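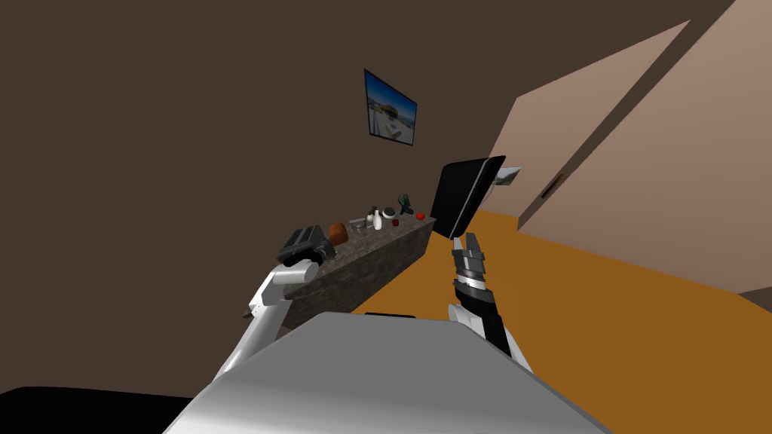 A kitchen-counter run in the simulator, seen from the robot's side, with both arms reaching forward.

Zuledia has pulled the latest release of its two-arm kitchen controller after a fault in the grip-force check let the right hand keep closing on flat objects past the set limit. The fault was found in simulation in July. The company says the same code had been loaded on one physical robot at its Soditz test site, and that the robot was stopped before the next scheduled session.

The release had passed its standard acceptance set of 300 simulated runs. The problem appeared in a longer set, built to check how the controller behaves when one arm holds an object in the air while the other works at the counter. Of the 171 runs in that set, 40 ended with a contact force on the held object above the permitted value. In each of the 40 the object was flat and thin, and in each it was held by the right hand.

The two hands differ. The left arm carries a parallel-jaw gripper, which closes along a single axis and reports one force value. The right arm carries a multi-fingered gripper, which reports a value for each finger segment. The controller combines these into a single number before comparing it with the limit.

According to the fault report, the combining step took an average over all segments, including those touching nothing. With a rounded object such as an apple, most of the segments make contact and the average stays close to the true load. With a flat panel, only a few do. The average came out low, the controller read the grip as too weak, and it commanded the fingers to close further. The loop repeated until the motor current limit stepped in.

The current limit is a separate protection and worked as designed. It is set to protect the motors, however, and sits well above the force the hand is supposed to apply to household goods. In the simulator, the result was a panel pushed out of line in the grip and, in the worst runs, released at speed when the fingers slipped past its edge. A thrown panel was logged in six runs. The report rates this as the more serious outcome, as a person standing within reach of the counter could be struck.

A second fault made the first one harder to see. The controller writes a warning when the measured force and the motor current disagree by more than a set margin. That warning was being written to the log but was not passed to the run scorer, which marks each run as a pass or a fail. Runs in which the object ended up in the right place were scored as passes, whatever had happened to it on the way. When engineers went back through the logs of the original acceptance set, they found the warning in 114 of the 300 runs. Most of those were brief and harmless, lasting a few control cycles at first contact. The rest matched the pattern seen in the longer set.

The averaging step was added two releases ago, when the right hand was changed from an older three-finger unit. On the older hand every segment was nearly always in contact during a grasp, and the two methods gave close to the same answer. The change was reviewed as a hardware update, so the force tests were repeated only with the objects already on the list. There were no flat objects on that list.

Nassar, which supplies the hand, told Zuledia that its per-segment readings were correct throughout and that its integration notes advise against averaging over unloaded segments. Zuledia does not dispute this. Its report states that the notes were on file and that the person writing the combining step worked from an earlier edition. No change to the hand or its firmware is planned.

The Soditz robot had run the affected release for two sessions. Neither session used flat objects, and the logs show no sustained overload. The hand was taken off, inspected and refitted. One finger pad was replaced for ordinary wear. The robot is now running the previous release with the right hand limited to slow closing, and the working area has been widened by moving the barrier back from the counter.

A corrected controller is in test. It compares each loaded segment with its own limit and also checks the total. If any segment goes over, closing stops and the hand holds position. It does not open, since opening would drop the object. An operator must then clear the stop by hand. Engineers considered an automatic retry and left it out of this version.

The scorer has been changed as well. A force and current mismatch lasting longer than the first-contact period now fails the run, even if the object reaches its target. Under the new rule the withdrawn release fails the original acceptance set.

Sina, the simulator used for the tests, has been checked separately for errors that could have produced the same result. The contact model for thin panels was compared with bench measurements taken using a fixed hand and a load cell. The simulated forces were slightly high at the panel edge and in agreement elsewhere. The difference is too small to account for the failed runs. The edge contact setting will be adjusted in the next simulator update, and results from before and after the change will be kept apart.

Three items remain open. The first is how the robot should behave if the power is cut while the hand is stopped on an object in the air. The arm brakes hold, but the finger joints have no brakes and relax slowly. The second is whether the left gripper needs a similar cross-check. Its single force value cannot be diluted in the same way, but it has no second source to be compared with. The third is the placing of the operator's reset button at Soditz, which at present can be reached only by leaning over part of the working area. It will be moved before flat objects are used on the physical robot.

Two outside groups hold copies of the withdrawn release. Both have been told to go back to the previous version and to delete the later one from any machine connected to a physical arm. Use in simulation only is still allowed for comparison work. Both groups have confirmed that they had not run it on hardware.

Zuledia has not given a date for the new release. The full set of 171 two-arm runs will be repeated with more flat objects added, followed by bench trials with the hand fixed to a stand, and then by trials at Soditz with the barrier in its new position. The fault report and the revised object list are available to license holders on request.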